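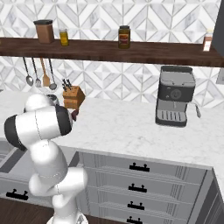 How to put together an emergency contact sheet that people will use

I made our first one after a storm in May took the power out for two nights and I couldn't find the number for the electricity distributor. It was on a bill, and the bills were all in my email, and my phone was on 11 per cent. Never again!

Start with the big one. In Australia it's 000 for police, fire or ambulance, and I write it at the top in thick marker even though everyone knows it (you'd be amazed what goes out of your head in a panic). Right under it, put your own street address and the nearest cross street. My neighbour Halina Laskowska was minding our kids once and realised she didn't know our house number, only that we were the place with the lemon tree.

Next, the numbers for things that aren't life-threatening. I've got the police assistance line, 131 444, then the SES on 132 500 for storm and flood help, and the Poisons Information Centre on 13 11 26.
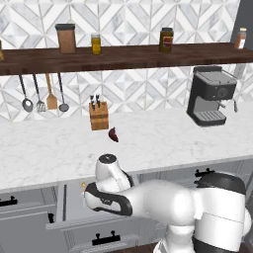
After those come the local ones, and you'll have to dig a bit. Grab your latest bills and look for the faults number, as it's often different from the one for accounts. You want electricity, gas and water. If you rent, add the after-hours line for your agent. Ours is Malard and they do pick up, eventually.

Then people. I put down two neighbours and two relatives who live further away, with full names, because "Mum" is no use to a paramedic. Ask them first! Mesfin Adugna over the road was happy to be on ours, and he gave me a landline I didn't know he had.

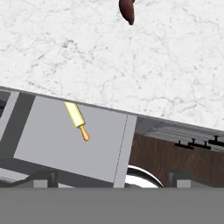

Print it big. I use 18 point and a plain font so I can read it by torchlight without my glasses. One copy goes inside the pantry door, one in the glovebox, and a photo of it goes on everyone's phone.

Last thing, put a date in the corner and check it once a year. Mine says 3rd February, and last time I went through it the plumber had retired and the vet had moved.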